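How Clothes Get Folded and Put Away

When clothes come out of the dryer or off the line, they are in a heap. Sleeves are inside out, socks are stuck inside pant legs, and a towel has wrapped itself around something smaller. Folding turns the heap into flat shapes that fit in a drawer.

Why fold at all?

A shirt is mostly air when you drop it on a bed. Press the air out and fold the shirt in half, then in half again, and it takes up much less room. It also gets fewer wrinkles.

A wrinkle is a bend in the cloth that has stayed put. Cloth is made of threads, and threads are made of thinner pieces called fibers. When fibers are warm or damp, they bend easily. When they cool down or dry out, they tend to keep the shape they were in. A cotton shirt that dries in a ball will look like it. The same shirt laid flat while it is still warm will come out much smoother.

Creases from folding are wrinkles too, but they are straight and in places you choose.

Sorting comes first

Before folding, many families sort the clean laundry into piles. There are two common ways to do it. One is by person, so that each pile goes to one bedroom. The other is by kind, with all the shirts together and all the towels together. Sorting by kind makes folding faster, as your hands get used to doing the same thing again. Sorting by person makes putting away faster.

In Jabari Muriithi's family they do both. Towels and sheets are sorted by kind and go to the hall closet. Everything else is sorted by person. Jabari is nine, and his job is socks.

What the basket is for

A laundry basket has to be light, because wet clothes are heavy enough already. Most are plastic. Many have slots or holes in the sides, which let air move through so that damp things do not start to smell. The top edge, called the rim, is thicker than the rest. That is where you hold it, and a thin edge would bend or dig into your fingers.

If you want to see what is left at the bottom of a basket, tip it toward you. It is easier than leaning in, and a small sock in the corner will slide down to where you can reach it.
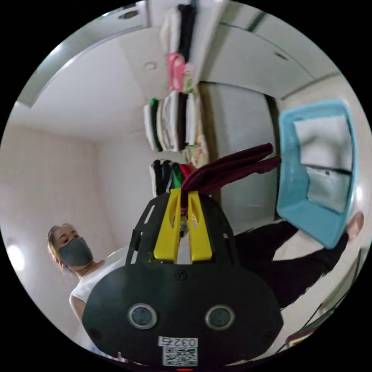
A dark maroon garment, folded, next to a light blue laundry basket tilted so its inside shows.

Two people can share the work. One can take things out of the basket while the other folds. For big things like sheets, two people are much better than one. Each person holds two corners. They walk toward each other until the corners meet, and one person takes all four. The other picks up the fold that is hanging down, and they do it again.

How to fold a T-shirt

Lay the shirt face down on a table or bed. Smooth it with your hands, starting in the middle and moving out.

Fold one side in toward the middle, then fold the sleeve back so it lies flat on top. Do the same with the other side. You should now have a long rectangle with the neck at one end.

Bring the bottom edge up to the neck. Fold it in half once more if your drawer is small.

Turn it over. The front of the shirt should be on top – if it has a picture, you may be able to see part of it.

Dark clothes and light clothes

Dark colors like maroon, navy and black are often washed apart from white things. The color in cloth is called dye, and some of it can come out in the water, mostly in the first few washes. Loose dye can turn a white shirt pink or gray. Once everything is clean and dry, dark and light clothes can go in the same basket without any trouble.

Putting things away

Folded clothes can be stacked flat or stood on edge in a row, like books. A stack is good for shelves. A row is good for drawers, because you can see every shirt at once and pull one out without moving the others.

Heavy things like jeans and sweaters go at the bottom of a stack. Put small things such as underwear and socks in a drawer or a box, where they cannot slide off.

Words to know

Crease: a line made by folding.
Dye: something used to give cloth its color.
Fiber: a very thin piece of material that threads are made from.
Rim: the top edge of a basket, bowl or cup.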